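I went along to the Temlow open day expecting to stay for one cup of tea, and I was there the better part of 3 hours, which tells you something about the pull of watching a pair of black fingers over a cream cup on a white table.
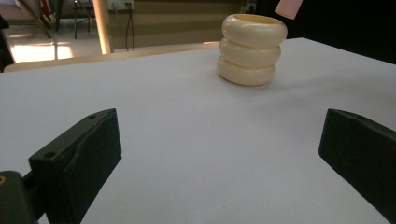 Opinion | Community and Technology

I'll admit I have a soft spot for small demonstrations. The big Vurnimari show last June had lights and a voice-over and I came home remembering none of it. At Temlow you could stand with your elbows practically on the bench, ask the Palta people whatever silly thing came into your head, and get a proper answer – even the twelve-year-olds did, and their questions were a good deal better than mine!

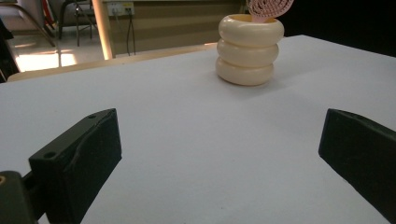
So my plea to our own centre, and to any other with a spare room and a bit of afternoon sun, is to hold more days like it. Robots are coming into our neighbourhoods whether we've met them or not, and I'd much sooner meet them at arm's length, with time to be curious and a bit bored too. Khamphan is planning one for 8 visitors at a time, and I've already put my name down.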